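CAKVILLE FURNITURE MAKERS TO OPEN THE LASUVCOMBE WORKSHOP THIS JANUARY

CAKVILLE – After two years of planning and a great deal of sawdust, the Núñez furniture school is delighted to open the doors of its new home, the Lasuvcombe Workshop, on a Wednesday evening in January at 6 p.m. Neighbors, old students and anyone who has ever rescued a chair from the curb are warmly invited!

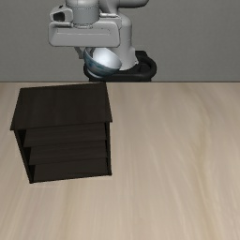

A dark brown wooden cabinet with drawers on a light brown tabletop.

The school has taught 322 people to mend and build since it began in a rented garage in Prundness, and director Brenda Farías still remembers the first of them. "We had one good saw and a kettle," she said, "and people kept coming back anyway, even in the cold months." 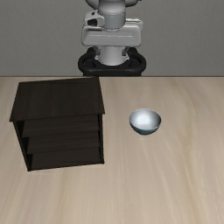 Evening classes will start the week after the opening, with Urho Nieminen teaching joinery and Glenys Doolan looking after finishes. Beginners will make a small cabinet of their own, open at the front, with a flat top that overhangs the body, and they can stain it as dark as they please. No experience is needed, and tools are provided.

The new building has 1,967 square feet of floor, two classrooms and (at long last) proper heating.

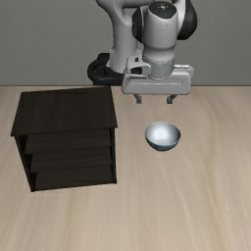
Light wooden tabletop, with a white robotic arm above.

Places can be booked at the front desk or by calling the school. Press questions should go to Drita Babić at the Cakville office.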